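Why Does Wood Have Stripes?

Have you ever sat at a table, waiting for your soup to cool down, and followed one of the lines in the wood with your finger? Perhaps it ran along nicely for a while and then made a bend, like a little river. Those lines are called the grain, and they are a kind of diary that the tree kept while it was growing.

How a tree gets fatter

A tree grows in two ways. It gets taller at the tips of its branches, and it gets thicker around its middle. The thickening happens in a very thin layer just under the bark, called the cambium (say it like this: KAM-bee-um). Every year the cambium makes a new coat of wood and wraps it around all the older coats, a bit like putting on one sweater over another and never taking any of them off!

In spring there is usually plenty of water, and the tree grows fast. The wood it makes then is often light in color. By late summer the tree has slowed down, and the wood comes out darker and tighter. One light band and one dark band together make one ring, and in places with a warm season and a cold season, one ring usually means one year.

Reading the rings

My neighbor Eleni Bošković has a slice of an old spruce leaning against her porch in Stustgate. One June afternoon she let me count it, and I got to 97 rings before I reached the middle. (I lost my place twice and had to start over, so bring a pin to mark where you are.) Some rings were wide and some were so narrow I needed a magnifying glass. A wide ring often tells of a good year, with rain and sunshine. A narrow one may mean a dry summer, or hungry caterpillars, or a bigger tree next door that was hogging all the light.

From rings to stripes

So how do round rings turn into long stripes? Think of a rolled-up jelly cake. If you slice it across, you see a swirl. If you cut it the long way, you see lines. A log is just the same – cut across it and you get circles, saw it from end to end and you get boards with stripes. Sometimes the saw passes near the outside of the log and only skims the rings, and then you get those lovely pointed shapes that look like mountains or flames.

Knots are the places where a branch once grew out of the trunk. The grain has to swerve around them, the way water goes around a stone.

Some wood is pale and some is nearly as dark as chocolate, depending mostly on the kind of tree. Maple and birch are pale, and walnut is brown.
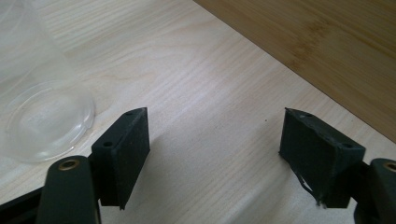
Try it yourself: a grain rubbing

Ask a grown-up for a piece of rough, unpainted wood. Lay a thin sheet of paper on it and rub gently with the side of a crayon, keeping the paper very still. Little by little the lines should show up. Old, weathered boards are the best of all, as the softer parts have worn away and left the harder parts standing up in ridges. Do a few different boards if you can, write on the back where each one came from, and see if your family can guess which is which.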